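Print this page | E-mail this page

Recording Sorting Demonstrations for a Pick-and-Place Policy

By Bushra Warraich

We use this procedure at Gindis for any task where the arm sorts small objects into baskets. It assumes your teleoperation setup already works and both cameras are calibrated.

1. Fix the baskets first. Put them in a row along the back of the table and tape the corners. If a basket moves between episodes, start a new session folder.

2. Scatter the markers by hand in front of the baskets. Don't line them up. Some should touch or overlap, and caps can lie apart from their pens – the policy will meet both later.

3. Bring the arm to the start pose, with the gripper open and pointing down, and wait until it stops swaying before you press record.
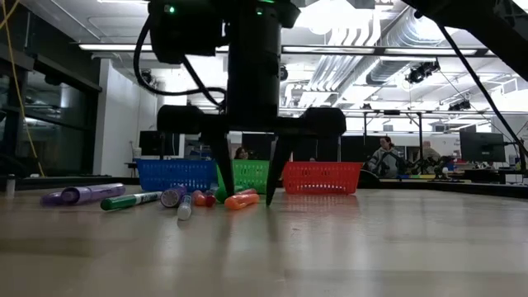 4. Pick one object, place it in its basket, return to the start pose, and stop the recording. Keep each episode under 34 seconds. Long pauses teach the arm to pause.

5. Label the episode right away: object, basket, success or fail. Keep the fails in their own folder.

6. Rescatter after every 3 episodes. Change operators at lunch if you can, so the set isn't all one person's habits.

Plan on 100 good episodes per object type. Our first Skellis policy was trained on 31 and reached for the same spot on the table every time.

Comments

Noman Minhas: Do you record the return move as part of the episode? We cut it off in Coste and the arm just hovered over the basket.

Bushra Warraich: Yes, leave it in. Stop once the arm is still.

gripfan: Step 5 saved me a week of relabeling.

This site uses cookies. By continuing to browse you accept our cookie policy. OK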